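3.2 What the handover looked like in practice

When we first sat down to plan this part of the study, we imagined that the change from one head of finance to the next would be a fairly tidy event, with a last day, a first day and a folder of some kind passing between them. Our interviews soon cured us of that idea. Of the 14 companies that let us follow a handover from start to finish, only two had anything in writing before the outgoing person gave notice, and in both of those the document had been drawn up years earlier for a bank and then quietly forgotten. The rest made it up as they went along, usually with a good deal of kindness on both sides, and we are grateful to all of them for letting us watch.

Wunutov is a good place to begin. The outgoing finance director there had closed the books herself every month for most of her working life, and she knew by heart which supplier invoices always came in late and which customers paid only after a phone call. Very little of this was in the ledger. Her successor had the chart of accounts, the trial balance and the bank logins on the first morning, and still told us in June that she felt she was "reading a letter with every second line missing." The first close under the new director took five working days longer than the one before it, and almost all of that extra time went into accruals that had previously been estimated from memory.
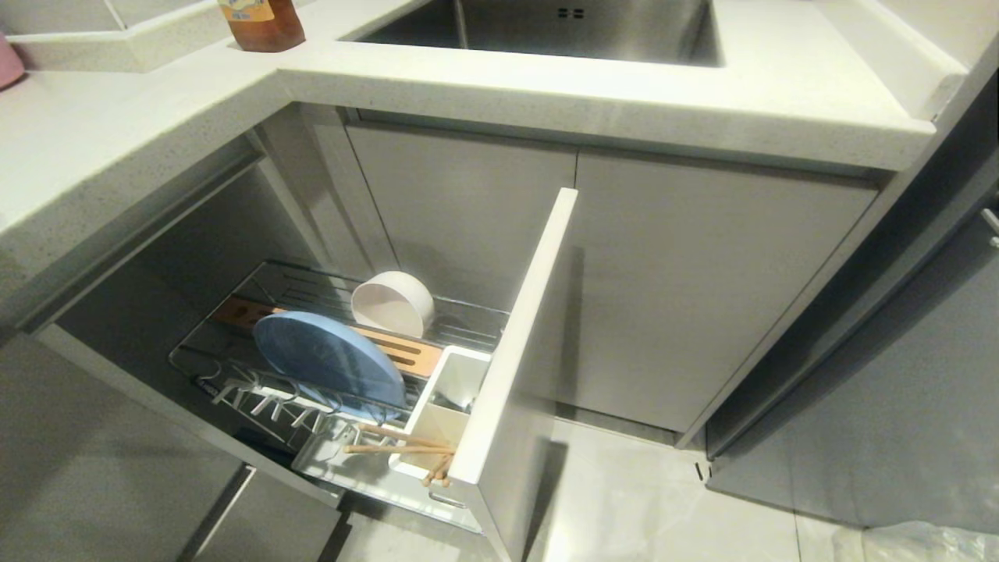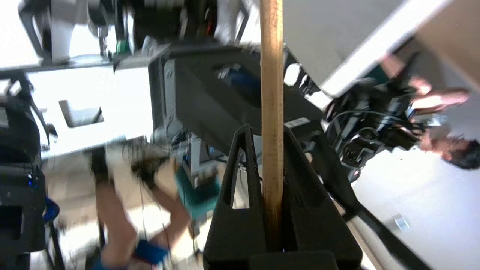
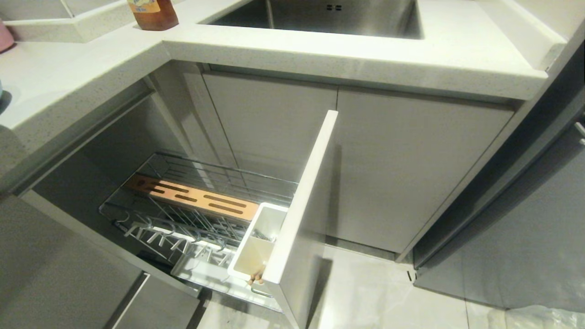
Figure 2. A kitchen counter and sink (first and third panels) and a wooden dowel (second panel).

Gorodmont took a different road, and one we had not expected to find in a company of its size. There the two finance heads overlapped for three full closes, with the newcomer watching the first, sharing the second and running the third while the older hand stayed within reach. Paying two senior salaries at once is no small thing for a business that counts its pennies, and the owner admitted to some sleepless nights over it. Even so, the cash forecast stayed within its usual error through the whole period, and the auditors raised no new points that year. We would be careful about leaning too hard on a single case (Gorodmont also happened to have a calm year for sales), but the pattern fits what we saw elsewhere, and it is picked up again in Section 5.

At Jivix there was no overlap at all, and the gap was filled by a part-time finance chief brought in from outside. Nusrat Fakir, who carried out most of the interviews at this site, noted how often staff used the word "translator" for this person. Much of the work in those first weeks was simply going from desk to desk and asking what each spreadsheet was for, who looked at it, and whether anyone would miss it. A surprising number were retired on the spot! The weekly cash report survived, in a shorter form, and so did a hand-kept list of loan covenants that turned out to be more accurate than the official one.

Shona Aitken coded the interview notes, and a second reader went through them again without seeing her codes. Where the two disagreed, it was nearly always over whether a remark was about knowledge of the numbers or knowledge of the people behind them. We have come to think that this line is a hard one to draw in a small company, and we kept the doubtful remarks in a group of their own. They are listed by company in the appendix, along with the questions that prompted them.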